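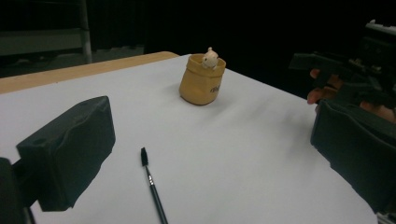
Forums > House and Garden > Kitchens > Tables and worktops

Search this forum Advanced search Go

White table top going yellow – paint, replace or live with it?
Posted 26/02/2024 by plumduff

We have a white kitchen table from Prosimance, bought new when we moved to Brarham. It has a painted top and a metal frame. The end nearest the window has turned a creamy yellow and the other end is still white. Where the fruit bowl used to sit there is a clean white circle.

I've tried washing-up liquid, bicarb paste and a cream cleaner called Zetik that my sister swears by. None of them made any difference to the yellow. The Zetik did take the shine off a patch the size of a saucer, which I'm not pleased about.

A replacement top is £121 plus delivery. The frame is fine. Would you paint it, buy the new top, or leave it alone?

gatepost60
That's sunlight on the paint. It isn't dirt, so stop scrubbing it. Cleaning only takes off what is sitting on the surface and the colour change is in the paint itself.

I would paint it. Sand it lightly with 240 grit or whatever fine paper you've got, wipe it down, one coat of adhesion primer, then two or three coats of a water-based floor paint. Oil-based white gloss will yellow again, and it does it faster in a dark room, oddly.

marrowfat
I'd buy the new top. I painted ours in November and it looked good until the first hot casserole dish. It left a ring and then the ring lifted. By the time you've paid for primer, paint, rollers and paper you have spent £60 and a weekend, and you've still got a painted table that you have to be careful with.

gatepost60
A hot casserole dish will mark the factory finish as well. Use a mat.

marrowfat
We did use a mat. The heat went through it.

plumduff
Thanks both. I should have said that we eat at it every day and there is homework on it every evening, so it does get knocked about. Felt tip comes off the yellow end much less easily than the white end, if that tells anyone anything.

ninebark
It tells you the finish has worn at that end and gone slightly porous. If you do paint it you need to seal that bit properly or the stain will come up through the new coat. I had that with red felt tip on a bedroom desk. Two coats of emulsion over it and I could still read my son's spellings. A stain-blocking primer sorted it out, the shellac kind. It smells strong so open the windows.

Leave the paint to harden for much longer than it says on the tin. Dry to the touch in a few hours is no use on a table. I gave mine three weeks before I put anything heavy on it.

plumduff
Three weeks without a kitchen table is a problem. We've nowhere else to eat.

ninebark
You can eat off it after a few days with a cloth on. Just don't leave the kettle, laptop or a pile of books standing there overnight. Plates on fresh paint are all right for the length of a meal.

oldscullery
Has anyone suggested turning the top round? If it's screwed on from underneath it should lift off, and if the holes are even you can put the yellow end in the shade and let the white end catch up. Takes twenty minutes with a screwdriver. It costs nothing and you can still do any of the other things later.

marrowfat
Then she'll have two yellow ends and a pale stripe across the middle.

oldscullery
Possibly, in a few years. Moving the fruit bowl now and again would help too.

gatepost60
I don't agree with waiting. If the finish is already porous then water is getting in, and if there's chipboard underneath it will swell at the edge. Once that happens you can't paint over it. Check along the underside by the window end. Any bulge or roughness and I'd go with marrowfat and buy the new top.

plumduff
Had a look. The underside is smooth and the edges are straight. There's one small chip near a leg but it's dry.

Jin, the café by the bus station, has white tables that look much the same as ours and theirs haven't yellowed at all, so I asked at the counter. They're laminate. They wipe them with warm water and a drop of vinegar and that is all they do.

ninebark
Laminate holds its colour much better. You could get a sheet cut and stick it over the top with contact adhesive. My brother-in-law paid £40 for an offcut that did a desk. You do need a router or a lot of patience for the edges, and the contact adhesive gives you one go at lining it up. Lay some dowels across, rest the sheet on them and pull them out one at a time as you press it down.

marrowfat
That's more work than painting. £121 and an afternoon with a screwdriver, and you can sell the old top or use it in the shed.

plumduff
I'm going to turn it round first, as it's free, and fill the chip while the top is off. If it still annoys me in the summer I'll paint it when we can eat outside. Does anyone know if ordinary wood filler will do for the chip, or does it need the two-part stuff?

gatepost60
Two-part, if it's near an edge. Ordinary filler will fall out the first time a chair catches it. Sand it flush before you prime.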